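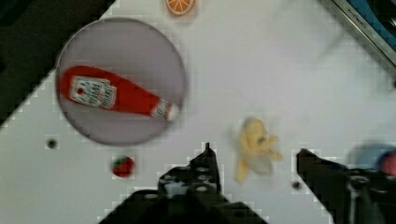
Chapter 2
Learning From What the Wrist Sees

When I started teaching this material, I opened with equations, and I lost half the room before lunch. So let's start with toy groceries instead!

The method in this chapter is called imitation from wrist views. A person steers the arm through a task, we record what the wrist camera sees along with how the arm moves, and then we train a network to guess the next move from the picture. In the Ramia study, which I'll keep coming back to, the training set had 565 of these steered runs, all done over a white tabletop with things like a toy banana, a strawberry and a red ketchup bottle lying on a plate.

Look at how little the policy gets to work with. The banana between the fingers is a pale blur, the orange slice is only half in view, and the fingers themselves take up a good chunk of the picture. My first reaction was to throw frames like this out. Bad idea – when we retrained at Andness without the blurry ones, the arm got worse at closing on anything soft-edged, and it took me most of May to work out why (Section 2.3 has the whole sorry story).

The Villanueva group went the other way and kept everything, then had the network predict 16 moves at a time. Their arm hesitated a lot less near the object. We'll build a small version of that first, and you'll want the Flulell code open while you read.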